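Bathroom

A bathroom is a room set aside for washing and, in most homes today, for the toilet as well. The word covers a great deal of ground, from a closet-sized space off a hallway to the large tiled rooms found in hotels, and what people expect to find behind the door depends very much on where they grew up. In the United States the word is also used politely for any room with a toilet in it, whether or not there is a bath anywhere nearby.

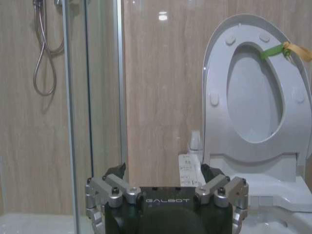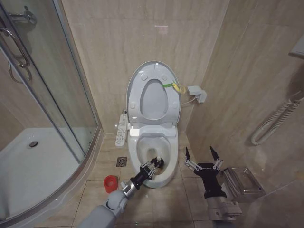
The second picture shows an electronic bidet toilet in a compact bathroom.

Names and usage

Few rooms in the house have gathered so many names. Americans speak of the bathroom, the restroom, the powder room and the half bath, while Canadians often say washroom, and the British are happy to say loo or toilet for the room as well as for the fixture. In American real estate listings, a full bath normally has a sink, a toilet, a shower and a tub, and a half bath has only the sink and the toilet. A three-quarter bath usually leaves out the tub and keeps the shower, though sellers have been known to be generous with their fractions, and a buyer does well to go and look.

History

People have been bathing together for far longer than they have been bathing alone. The public baths of ancient Rome were places to wash, but also to exercise, gossip, do a little business and spend a pleasant afternoon, and much the same could be said of the bathhouses that later grew up in Turkey, Japan and many other places. Washing at home, for most families, meant a basin and a pitcher, or a portable tub set down near the kitchen fire where the water was heated.

The private bathroom as we know it had to wait for piped water and sewers. Through the second half of the nineteenth century, growing cities laid both, and well-to-do households began turning spare bedrooms over to plumbing. That is why the bathrooms in some older houses are so surprisingly large, with a fireplace, a big window and a tub standing all by itself in the middle of the floor. Smaller and more practical rooms followed, and by the middle of the twentieth century an indoor bathroom had become an ordinary part of a new American home.

Layout

Designers often begin with the drain, as it is the hardest thing to move later on. Putting the bathroom next to the kitchen, or directly above it, keeps the pipe runs short and the cost down. The writer Adoración Garrido, in her book on small houses, suggests drawing the swing of the door before anything else – a piece of advice that sounds almost too simple until one has lived with a door that bumps the sink every morning.

In some countries the toilet is given a little room of its own. This is common in Japan and in parts of France, and it suits a large family very well, as one person can be soaking in the tub while somebody else is free to come and go.

A wet room does away with the shower tray altogether. The whole floor is waterproofed and slopes gently to a drain, which makes it easy to use with a wheelchair and easy to rinse down, although the slope has to be planned with care.

Ventilation and moisture

Steam is the great enemy of paint, plaster and wallpaper. A window helps, but on a cold December morning few people care to open one, and an exhaust fan does the job more dependably. The fan should send its air outdoors through a duct and not simply up into the attic, where the damp will settle on the rafters and cause trouble of its own.

See also

Bathhouse
Plumbing
Powder room
Wet room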